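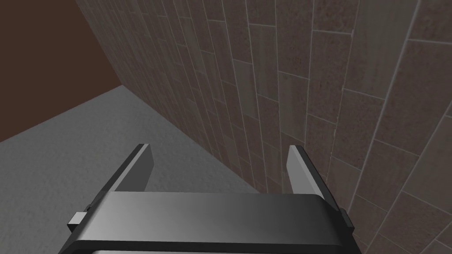 **Galbraith reading room to reopen with newspaper collection**

The Galbraith Public Library will reopen its local history reading room on 5th June, following the transfer of the former Prisberg Courier newspaper collection to the library's care. The room has been closed to the public while new shelving was fitted and the volumes were checked, cleaned and entered in the catalogue.

The collection consists of over 2,000 bound volumes of the Courier and several smaller papers that served the towns along the Flakum River. It had been kept in the basement of the newspaper's old offices in Prisberg, where access was by appointment and often impossible in winter. Under the agreement signed with the publisher, ownership passes to the library in full and no charge will be made for viewing.

Calum Ritchie, Manager of Collections, said the transfer had been under discussion for a long time and that the condition of the paper had made a decision necessary.

"The older volumes have suffered from damp and from heavy use," Mr. Ritchie said. "Several of the bindings could no longer be opened flat. We are grateful to the publisher for agreeing to a permanent home where the volumes can be stored properly and where residents can read them during normal hours."

Readers will be asked to register at the front desk and to show one piece of identification with a current address. Existing library members need only their card. Volumes will be brought to the table by staff, and no more than 2 may be requested at one time. Pencils are permitted. Pens, food and drink are not, and bags must be left in the lockers beside the entrance.

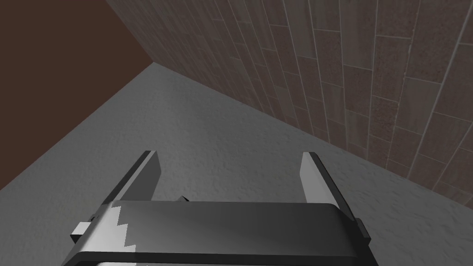
A further 151 volumes have been set aside for repair and will not be available when the room opens. They cover mainly the years in which the paper was printed on cheaper stock, and many of the pages have broken along the centre fold. The library expects to return them to the shelves in stages, beginning in September. A list of the titles and years affected can be consulted at the desk, and staff will note the names of readers who wish to be told when a particular volume is ready.

The library has also accepted a card index prepared by former employees of the Courier. It covers births, marriages, deaths, council elections and fires, although coverage is uneven and some letters of the alphabet are missing. The cards may be used in the reading room but will not be lent.

Photocopying of bound volumes will not be allowed. Readers may take their own photographs without flash for private study, and written permission is required for publication. Requests should be addressed to the Collections Office and should state the title, date and page of each item.

Branch members in Skedeck who are unable to travel to Galbraith may submit a written enquiry through their own branch. Staff will search one named issue for each enquiry free of charge – longer searches will be placed in a queue and answered as time permits.

The library has set aside a grant of $1,000 for the purchase of acid-free boxes. Residents who hold loose issues of the Courier are invited to contact the Collections Office before bringing them in, as duplicates cannot be accepted.

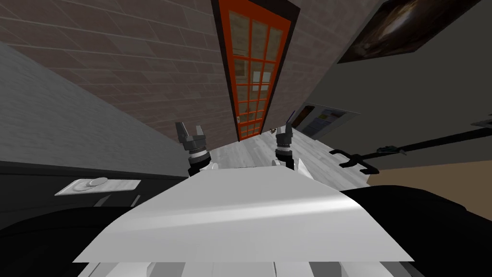
*Two grippers side by side behind a white surface. Computer rendering.*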